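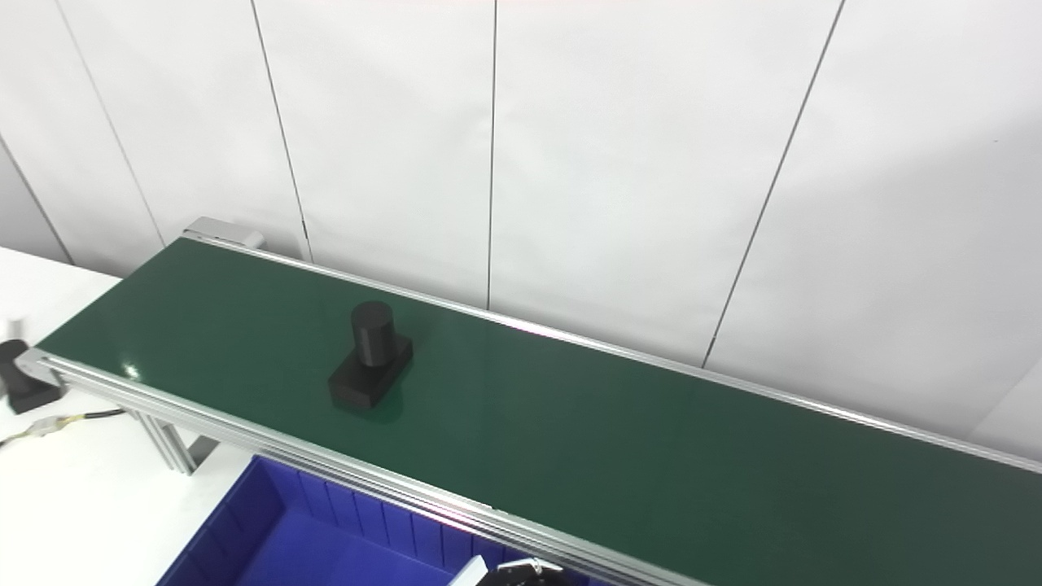 蛇行の調整はどの程度の頻度で行えばよいのか、と Divya Shenoy から照会があった。導入直後は毎日、その後は月例点検に合わせて確認すれば足りる、というのが本書の立場である。以下、ベルトの張力および蛇行の調整手順を定める。

第7章 ベルトの張力と蛇行の調整

7.1 適用範囲
本章は、Vekorel シリーズのベルトコンベヤを据え付けた後、または搬送ベルトを交換した後に実施する調整作業に適用する。モーターおよび減速機の保守については、別冊「駆動部保守要領」を参照すること。

7.2 作業前の確認
作業は、所定の安全教育を修了した者が2名で行うものとする。1名は調整を担当し、もう1名は操作盤の前で待機する。

警告
張力の調整は、必ず主電源を遮断し、操作盤に施錠したうえで行うこと。回転中のローラーに手指、衣服、工具等を近づけてはならない。巻き込まれにより重大な傷害を負うおそれがある。

7.3 張力の調整
1. 搬送物をすべて取り除き、主電源を遮断する。
2. テール側の左右にある固定ボルトを緩める。完全に取り外さないこと。
3. 左右の調整ボルトを交互に、半回転ずつ締め込む。
4. 付属の張力計をベルト幅の中央に当て、表示値が銘板に記載された範囲内にあることを確認する。
5. 固定ボルトを対角の順に仮締めする。

注記
新品のベルトには初期伸びが生じる。運転開始の翌日に再度測定し、範囲を下回る場合は手順2から繰り返すこと。

7.4 蛇行の調整
1. 周囲に人がいないことを確認し、施錠を解除して主電源を投入する。
2. 無負荷、最低速度で運転し、ベルトが3周以上する間、片寄りの有無を目視で確認する。
3. 片寄りが認められた場合は運転を停止し、主電源を遮断して再度施錠する。
4. 固定ボルトを緩め、片寄った側の調整ボルトを4分の1回転締め込む。
5. 固定ボルトを仮締めし、手順1に戻る。
6. 片寄りが認められなくなった後、主電源を遮断して施錠し、固定ボルトを規定トルクで本締めする。
7. 定格速度で10分間運転し、異音および発熱がないことを確認する。

注意
調整の効果が現れるまでには時間を要する。一度に大きく締め込むと反対側への急激な片寄りを招き、ベルト端部を損傷することがある。

7.5 清掃
ベルト表面の汚れは、中性洗剤を薄めた液を含ませた布で拭き取り、その後、乾いた布で仕上げる。シンナー、アセトンその他の有機溶剤は使用しないこと。ローラーに付着した粉じんは蛇行の原因となるため、月例点検の際に除去する。清掃中も主電源の遮断および施錠を維持すること。

7.6 記録
調整を行った者は、点検記録簿に作業者名、調整前後の張力および調整ボルトの回転量を記入する。記録簿の様式番号は986とし、機械の使用期間中これを保管する。

7.7 交換部品
交換用ベルトは、株式会社 Gomico の部品窓口に注文すること。注文の際は、銘板に記載された型式および製造番号を申し出るものとする。指定外のベルトを使用したことにより生じた故障は、保証の対象としない。

本章の内容に関する問い合わせは、技術文書課 Annapurna Amin 宛てとする。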